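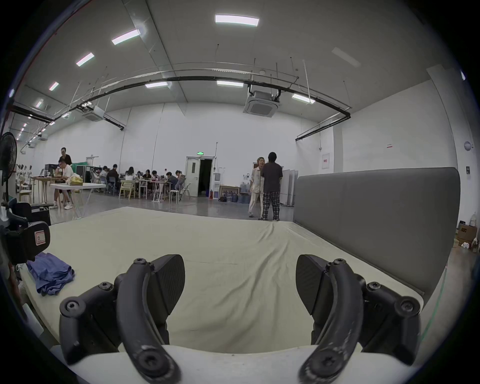 The cover, with the grey padded panel along the right side.

Clumness Community Help > Floors, Mats and Soft Furnishings

How do I get a big fabric mat cover to lie flat again?

Aisyah Sitompul
posted 21 December 2024

Hello everyone, and apologies in advance for the length, I never did learn how to ask a short thing. We have a large cream mat in our shared workroom, at the end away from the work tables, and its fabric cover has gone all wrinkly on us. I mean soft rolling folds that run right across it toward the back of the room. I smooth them out, I feel very pleased with myself, I go and make a cup of tea, and by lunchtime they've crept back again.

The cover came off for its first wash in September. It was lovely and snug before that, or at least that's how I remember it. I washed it on warm, dried it on low, and wrestled it back on with a friend holding the far corners. It has a zipper along 2 of the sides and the filling is foam, fairly firm, not the bouncy kind. The label says Gralora but the care instructions faded ages ago and I can't make out a word of them.

There's also a tall grey padded panel with rounded corners standing along the right-hand side, and I do wonder if that's part of my trouble. It's heavy enough that I don't love moving it, so when I put the cover back on I more or less tucked and shoved along that edge and hoped for the best. The fabric looks to me as if it has nowhere to go on that side and just piles up in the middle instead.

What I'd really like to know is whether the cover has stretched for good or whether I've simply put it on badly. Is it worth ironing something this size? And does anybody have a trick for keeping it flat once it is flat? People sit at the tables behind it all day and walk past the mat to get to the door, and I would hate for someone to catch a toe in a fold. It's also cream, which I did not choose, and every crease seems to show twice as much on cream.

Thank you so much for reading all this!

Kaj Ingvarsson

Iron it.

(Low heat, try a corner first.)

Grímur Østergaard

Hello Aisyah! I had almost this exact problem with the mat in our reading room, so let me tell you what worked for us and what was a complete waste of a Saturday.

The waste of a Saturday was the iron. Sorry, Kaj. On a small cushion I'd say go right ahead, but on a mat that size you end up crawling about on your knees, pressing new creases in with your shins while you iron out the old ones. And if the cover is sitting loose, the folds will come back no matter how crisp you get it.

From what you describe, I would bet on the cover being on a little crooked. Wrinkles that all run the same way usually mean there's plenty of fabric in one direction and it's being pulled in the other. A cover that has really stretched tends to go baggy all over, and it's worst wherever people sit down. So before you buy anything or sew anything, take it right off and start again. I know, I know. It's a nuisance, but it took us less time than all the smoothing we'd been doing every morning.

Please do move the grey panel first. Get a second person, slide it out far enough that you can walk between it and the mat, and pick up anything lying on top (you've got a blue cloth bunched up on the left there, so that wants to come off too). Then open the zipper all the way round. Start with the two corners farthest from the zipper and push the foam right up into them with your fist until the corner seam sits on the corner of the foam. I cannot stress this enough! If those two are even slightly off, everything after them is off as well, and you won't notice until you're zipping up and it's too late to feel cheerful about it.

Once the far corners are in, work back toward the zipper a bit at a time, one side and then the other, the way you would with a duvet. Run your flat hand along each seam as you go. If the seam wanders up onto the top of the mat, the fabric has twisted, and you'll want to fix it right there. Close the zipper slowly and, once it's shut, give the whole thing a good pat from the middle outward.

If it's still loose after that, I'd look at something underneath. We put a sheet of the thin rubbery mesh that people use under rugs between the foam and the bottom of the cover, and ours has behaved itself ever since. Ours is an older mat and a different make, so do measure before you cut.

Next time you wash it, I'd put it back on while it's just slightly damp and leave it to finish drying in place with a fan on it. You've got a standing fan over on the left already, so you're halfway there. Only slightly damp, mind you, since foam doesn't like to be shut up with moisture.

Let us know how you get on!

Bjarke Arnardóttir

Agree with Grímur about the corners. I'd only add that if you do find it's too big, you can take it in at the zipper side without a sewing machine. I pinched mine along the underside and closed it with 8 big safety pins, heads facing down, to see how much needed to go. Then I hand-stitched it the next weekend. Don't leave the pins in if people are going to be sitting on it.

Also check whether the cover has a top and a bottom. Mine did and I had it upside down for 5 weeks.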